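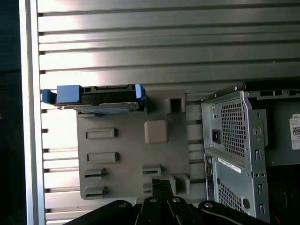

Viltstead Rovers RV & Camping Club - Trips and Rallies Group

Minutes, Apr 17, 2024

Started late, door code had changed. Sadia Malik in the chair, also taking notes so please forgive gaps. 13 present. Apologies received by email, list is with the sign-in sheet.

Last minutes

Approved. One fix, the dump station fee at Grustov is per stay, not per night.

June rally, Grustov

Sites held: loop B and the lower half of loop C. Campground wants final rig lengths before they assign anything. Anyone over 35 feet must say so on the form, last year two people did not and we had the business with the pine tree.

Hookups are water and electric only. No sewer. 30 amp on most of loop B, 50 amp at the lower end. Bring your own adapter, club has one spare and it is spoken for.

Deposit per site is $187. Not refundable after the campground's cutoff. Question from the floor, can a deposit move to another member? Yes if both are paid up and Sadia is told in writing. Text message counts.

Arrival order. Long discussion. Big rigs first in the morning, then the rest after lunch. Gate road is one lane past the creek and there's no place to pull over with a tow car. Agreed.

Quiet hours 10 to 7. Generators off at 8 pm, that is the campground's rule and they do come around.

Potluck first night, pavilion if dry. If wet, awnings on loop B. Sign up sheet to go out with the site map. Last time we had nine potato salads and one main dish.

Route

Two ways in. Highway route is longer, all paved, easy grades. The Radonjić Pass road is prettier and saves maybe half an hour but has the steep bit on the far side, and the guardrail work is still going on. After some back and forth agreed to send the highway route as the offical one and mention the pass for vans and small trailers only. People can make up their own minds but no caravanning over the pass as a club.

Fuel: last diesel before the campground is at the junction. Propane there too but closes early. Put in the email in bold.

Request for a shared lunch stop. Rest area by the reservoir has long pull-throughs, picnic tables, dog area. OK.

Day outings

Lake loop walk, easy, flat, dogs on leash. Leaving from the pavilion after breakfast. Paddle morning if wind allows, bring own boats and life vests. Fire tower hike was suggested, it's steep and there is no shade. Will go on the list as a do it yourself thing, no leader.

Fishing needs a state license. Campground store doesn't sell them, get online before you leave, signal is poor.

Tire talk

Short one. Reminder to check date codes as well as tread. Several members running tires past seven years old. Cold pressures before you set off, and that goes for the tow car and the spare. There will be a pressure check before the rally in the church lot for anybody who wants it, bring your door sticker numbers.

Humadico levelers

Some members want to do a group order of the Humadico leveling blocks. Discount only if we order enough sets, number not known. Others happy with lumber. Sadia to ask the shop for a price in writing and report back. No club money involved, everyone pays for their own.

Dogs

Complaint from the fall trip about barking while owners were out. Agreed wording: if you leave a dog in the rig, leave a phone number on the door. Somebody wanted a two dog limit. Voted, 4 for, 9 against, not carried. Campground allows 2 per site anyway so it comes to the same for this trip.

Winter storage

Carried over. Lot owner hasn't called back.

Any other business

Welcome packet needs updating, still has the old radio channel in it. We use 13 now? To be confirmed, do not print.

Lost and found: blue sewer hose elbow, folding step, one child's sandal. See Sadia.

Actions

Sadia - site map and potluck sheet out with the route email
Sadia - Humadico price
Sadia - chase storage lot
All - rig lengths and deposits in, please dont wait for a reminder

Next meeting same room, date by email. Closed 8:50.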